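News > Technology > Robotics

Teaching a robot to put a phone away, one try at a time

6/13/24

I spent a morning last week at Purnovell, the automation outfit that took over the old seed warehouse in Vekthorpe, and I came home with sore wrists and a whole new respect for the slot on my desk where I park my phone.

What they're doing over there is gathering examples. The company wants a program that can look through a robot's cameras, work out what to do with an ordinary object and then move the arms to do it. Before it can do any of that, it has to be shown. A lot. So people sit down, steer the arms by hand through a job from start to finish, and every movement gets saved along with what the cameras saw. Each saved run is called an episode, and the current batch, which goes by the name Feterine, had reached 1008 of them when I walked in.

I expected something grand, I guess. Big machines, yellow lines on the floor, a safety briefing with a video. There was a safety briefing, but it took less time than making the coffee. After that I got a chair and a pair of hand controllers and was told to go ahead and have a go.

The job of the day was phone and slot. You pick up a smartphone with the gripper, bring it over to a pair of foam blocks and lower it into the gap between them. I do some version of this at home every night with my eyes half closed. It can't be hard, right?

Well! My first try ended with the phone lying flat on the table and me apologizing to it. The second was worse. The trouble is that you can't feel anything through the controllers, or I couldn't anyway, so you have to judge by eye whether the phone is lined up with the gap or about to bump into the foam. The people who do this all day tilt the phone so one corner goes in first and then ease the rest upright after it. I was trying to drop it in straight like a slice of bread into a toaster, and it just doesn't like that.

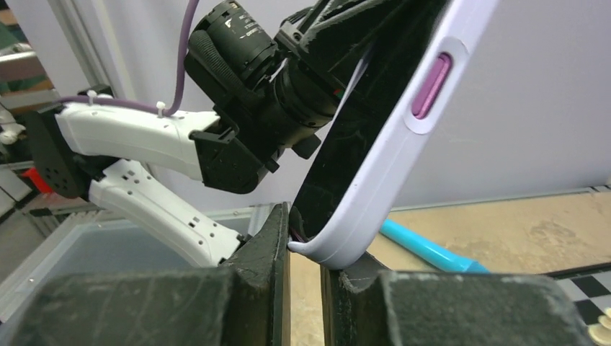
Corner first: the gripper holds a phone at the slot between two foam blocks, with a second robot's white arm behind.

Once I had the corner trick I got better, a little. My sixth try went in and I made a noise I'm not proud of. They kept that episode, by the way, and they kept a couple of the clumsy ones too, marked as misses. I'd assumed the bad ones went straight in the trash, but the crew told me they like having some of both on file. A program that has only ever seen perfect runs doesn't have much to go on when the phone slips a little sideways, and the phone slips a little sideways all the time. What they do throw out is anything where the person at the controls stopped to think for too long. A robot that learns from my long pauses would learn to pause, and I paused plenty.

There's more fussing between tries than I would have guessed. Somebody resets the table, shifts the phone a few inches, turns it over, slides the blocks closer together or farther apart. Then you go again. They swap cases, too, because a thick rubbery edge behaves very differently in the gripper than a slick one does. If every example started from the same spot, I was told, you'd end up with a robot that's wonderful at exactly one spot. So the mess is on purpose, and there's a printed sheet next to the keyboard that tells you which kind of mess is up next.

An episode in this batch is supposed to run 18 seconds or less. Mine ran to 46 at one point, and the only comment I got was a very kind "okay, let's reset." A good operator gets through a block of 10 and then takes a break, whether they feel like it or not, on the theory that tired hands make sloppy data. I can vouch for the tired hands. After my second block I was gripping the controllers like the handlebars of a runaway bike.

I asked the obvious question, which is why anybody needs a robot that can put a phone in a slot. The answer was that they don't, particularly. It's practice for a family of jobs where a thin, flat thing has to go into a narrow gap without getting scraped or dropped — circuit boards into racks, trays into carts, that sort of thing. Phones are handy because they're easy to come by, and everyone already has an opinion on how they ought to be treated.

The first customer in line is Panyasiri, the repair depot out past the rail yard, where returned devices get sorted and racked by hand before a technician ever looks at them. The plan is for a trial bench there in December, with one pair of arms doing the racking and a person standing by with a stop button. I asked whether that means fewer jobs at the depot. I was told the racking shift has been hard to fill and that the people on it now would move over to testing. I'd like to check back on that one after the bench has been running a while, and I've put it in my calendar.

How well does the thing work so far? I got to watch a short demo of the program running on its own, trained on an earlier and smaller set. It found the phone fine. It picked it up fine. Then it hovered over the gap, shifted left, shifted right, and set the phone down neatly on top of a block. Two more goes and it got one in! The crew seemed pleased with that, though they'd clearly hoped for better with a visitor in the room. The new batch is meant to help with the last inch or so, which is where nearly all the trouble is, for the robot and for me both.

Purnovell is looking for more part-time operators through the summer, by the way. No experience needed, and people who sew or play video games tend to pick it up fast, or so they say. I do neither, which may explain a few things. Shifts are mornings or afternoons, training is paid, and you can sign up at the front desk at the Vekthorpe building. Bring a sweater, the air conditioning in there means business.

Filed under: Robotics, Local Business, Machine Learning

Contact the newsroom | © 2024 All rights reserved | Back to top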